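Arncombe, May 15, 2022

Can a machine do the small jobs yet? Sodora went looking for an answer

I'm Hélder Esteves and I run the home tasks group at Sodora. People ask me at every party when they can stop folding laundry (soon, I used to say, and then I'd change the subject). So today we're putting out our first Home Chores Report, and I'm happy to tell you it's a mixed bag!

We picked 15 jobs that people do at home without thinking much, from wiping a counter to matching socks, and ran the Varix arm through every one of them. It did 11 well enough that I'd let it loose in my own kitchen. The other four all involved something thin and floppy, and paper was the worst of the lot.

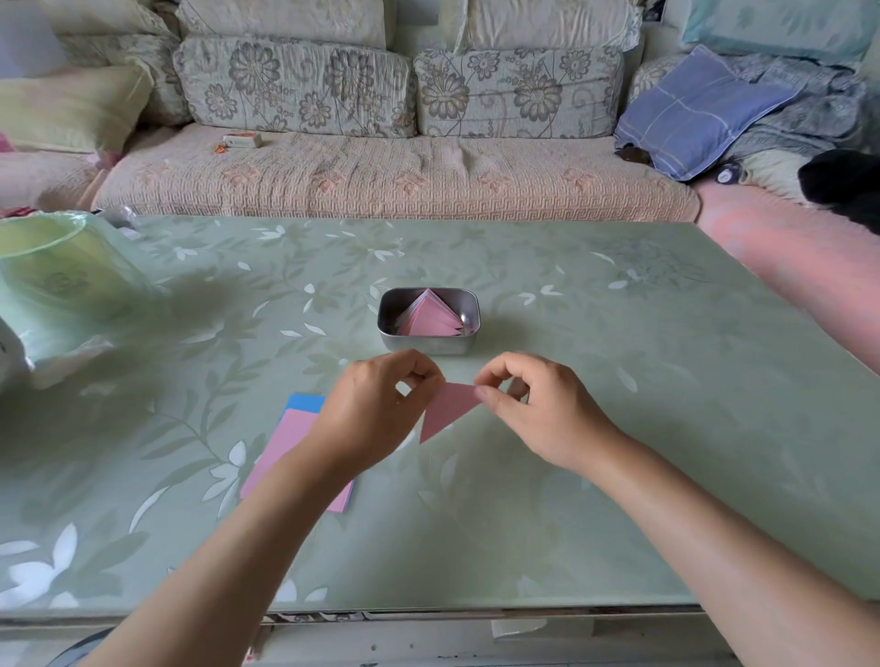

Folding paper triangles by hand at a glass-topped table.

Look at how little those fingers need to hold on to. A sheet of origami paper slides, curls and creases in the wrong spot if you so much as breathe on it, and a person just feels that and adjusts. Our arm squeezes too hard or loses the sheet completely. We gave it 30 tries at a plain corner-to-corner fold and I'd have been proud to show you three of them.
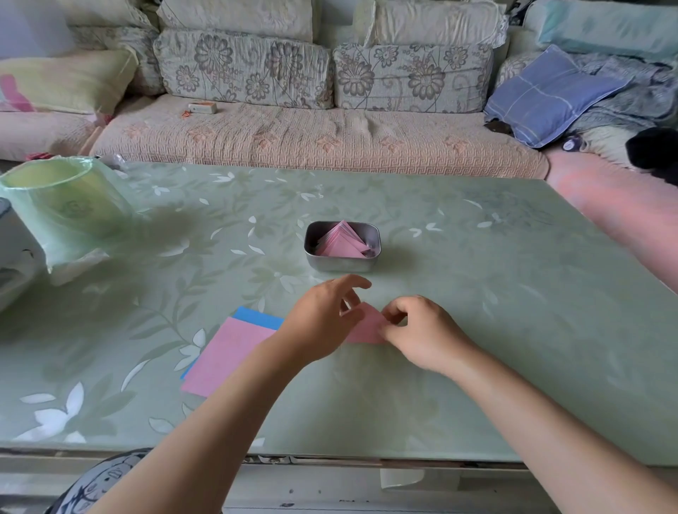 Pink paper partway to a triangle, with finished folds in the steel container behind.

My colleague Pongsak Chareonsuk, who wrote most of the folding software, is more cheerful about it than I am. "Give us softer fingertips and better touch sensing and we'll get there," he told me. "Towels first, then shirts. Paper can wait its turn."

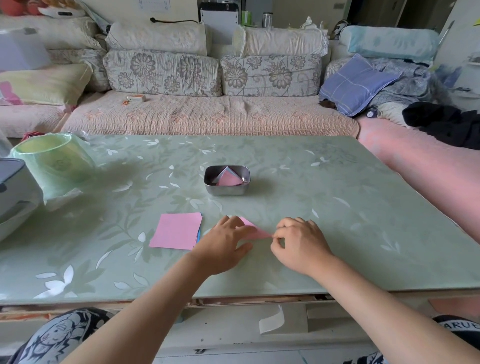
I think he's right about the order. Towels are big and forgiving, and the new Hubmann fingertips go on the arm later in May, so that's where we're headed next. If you want a robot for dishes or for picking toys up off the rug, we're getting close. If you want one for crafts, keep your own hands in practice for a while yet.

The full report is 96 pages, free to read, and includes every failed fold. Write to the Sodora press desk in Arncombe for a copy or to set up a visit.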